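The Fleece Pile, July

Every household has a garment that defeats it. Ours is black fleece, and we have a good many of them, all bought in the same hopeful mood and all now indistinguishable from one another after dark. I set out to fold the lot before lunch and write up the results for the Padora laundry pages, where standards are low and the company is kind.

The method is the one from the old Tuline folding booklet, page 36, which promises a flat rectangle in 17 seconds. The booklet was plainly written by someone who owned shirts. Fleece has no creases worth the name, holds every bit of lint it meets, and springs back up the moment you look away to check the page.

Black fleece on the white table, mid-morning. A thick fold up the middle, a lump on top, and a good deal of slope on either side. The booklet has no drawing of this stage. 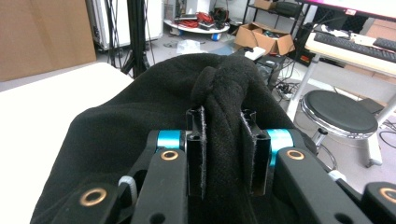 Rajkumari Malhotra wrote in to say that I should stop folding fleece altogether and roll it, starting from the hem, with the sleeves tucked in first. She has rolled hers for years and can get a winter's worth into one drawer, though she admits the drawer then has to be closed with a hip. She also thinks page 36 is nonsense and that page 59, on fitted sheets, is worse.

I tried the rolling after lunch. It makes a tidy enough sausage, and a row of them in the drawer looks like something you would be asked about at customs. They do stay put, which is more than I can say for the rectangles.

Next month: fitted sheets, page 59, against all advice. If you have a method, send it in before then. If it involves a second person holding the corners, please say so at the start.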